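Borkel Folding Step Stool, Two-Step
Home > Kitchen and Pantry > Step Stools

Item: Borkel Two-Step
Sold by: Hurkinden Home Supply
Page updated 04/03/2024

The Borkel is a folding two-step stool for kitchens, pantries and laundry rooms. It has a steel frame, ribbed treads and a top rail you can hold on the way up. It stands on its own when open and hangs from a wall hook when folded.

Colors
White, Slate, Barn Red. The Barn Red is back in stock in June.

Specifications
Height, open, to top rail: 31 inches
Weight: 9 pounds
Frame: powder-coated steel tube
Treads: molded, ribbed, non-removable
Feet: 4 rubber caps, replaceable
Load limit: see the label on the underside of the top tread
Assembly: none

Using the stool
Open the legs until the latch clicks. Check that all four feet touch the floor before you step up. Face the rail going up and coming down. The rail is there for balance and is not a seat or a third step. Do not stand the stool on a rug, a mat or a sloped driveway.

To fold it, lift the red tab under the lower tread and push the legs together. The tab is stiff when new and loosens up after a few weeks of use.

Cleaning
Wipe with a damp cloth and dish soap. Do not use scouring powder on the treads. If flour or sugar gets into the hinge, brush it out dry before wiping. The hinge comes greased and should not need oil in normal home use.

Parts
Foot caps, pack of 4
Latch spring
Wall hook with two screws
The older Kakidum stool uses a wider foot cap that does not fit the Borkel. Check the name on the side of the frame before ordering.

Shipping and returns
Ships flat in one carton. Orders leave the warehouse in 4 business days. Returns are accepted for 30 days if the stool is clean and the tags are still on. Parts can be returned unopened for 90 days. Scratched or bent frames should be reported with your order number.

Customer comments
"Bought the white one for the pantry. The top shelf is easy to get to now. I wish the hook came in white too, it is plain gray." Elvia Valdovinos
"Solid, no wobble. The latch pinched my finger the first time I folded it, so read the sheet." Gualtiero Tedesco
"Heavier than my old one but it stays put. Used it to paint the hallway." Tien-fu Poon

Questions about an order or a part go to Farzana Thambiah at the Hurkinden parts desk.

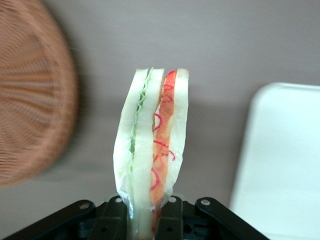 Can I leave the stool outside on a covered porch?
We don't recommend it. The coating holds up to spills, but the latch spring will rust in damp air, and the warranty does not cover outdoor use.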